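Flimville Handling Open Day

The Flimville Handling Open Day is a public demonstration of robot teaching methods held at the Flimville workshop of Drusier, a firm that develops control software for two-armed robots. The first edition took place in March as a closed visit for suppliers. The first edition open to the general public was held on 21/05/2021. The event is organised by Iraís Xolalpa and has no entry charge.

Background

Drusier began as a repair business for packing machinery. Its work on robot arms dates from the purchase of Rurkeo, a smaller company that made joint controllers, and the Rurkeo name is still used for the control unit. The software that turns recorded human movements into arm movements is called Baptiste. Early versions of Baptiste were trained by remote control: an operator moved a pair of leader arms and the robot copied them. The method was slow, and the operator could work only where a robot had been installed.

The firm later changed to hand-held grippers. A person carries one in each hand and carries out the task directly, and the movements are recorded for later use in training. The change made it possible to record in ordinary rooms, and it also gave the firm something that visitors could try for themselves.

Programme

The open day is divided into 4 sessions. The first is a talk on the history of the control unit, given at the 2021 edition by Leopoldo Manríquez. The second is a demonstration of a fixed arm sorting plastic parts by size. The third is the recording session, in which a member of staff performs a task with the hand-held grippers while a colleague explains the procedure. In the fourth, visitors use the grippers under supervision. Groups are limited to 10 people.

A printed sheet lists the tasks used in the third and fourth sessions. These include folding a cloth, placing cups on a rack and moving light objects across the floor. Each attempt is kept short and is repeated from a slightly different starting position. Attempts in which an object is dropped are marked as such and kept in a separate folder. Drusier states that a single task needs 1,000 accepted attempts before training begins, a figure given in the talk and repeated on the sheet.

Equipment

Each gripper is a one-handed device of grey plastic with a curved black finger and a square black-and-white marker on the body. The marker allows the position of the gripper to be worked out by software. Both grippers are wired, with the cables led back along the operator's forearms. Operators are advised to wear close-fitting sleeves and flat shoes, and to check the cables before kneeling or turning.

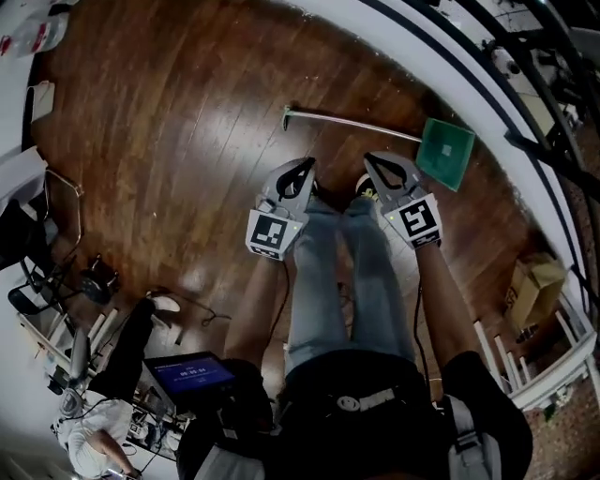 Dayana Esquivel wrote in the visitors' book that the folding task had been harder than it looked, and that she had only stopped gripping too early on the third try. She asked whether attempts by beginners were of any use in training. The reply entered under her note says that they are kept for testing and are left out of the training set.

Reception

Written comments from the 2021 edition were mostly favourable. The recording session received the most remarks, several of them asking for more time with the grippers. The talk was considered too long by some visitors, and the section on joint controllers was shortened afterwards. Evaristo Quintero objected that the sorting arm had been shown only with parts it had already handled, and proposed that visitors should be allowed to bring their own. The proposal was accepted for small, unbreakable items.

See also

Baptiste (software)
Rurkeo control unit
Teaching by demonstration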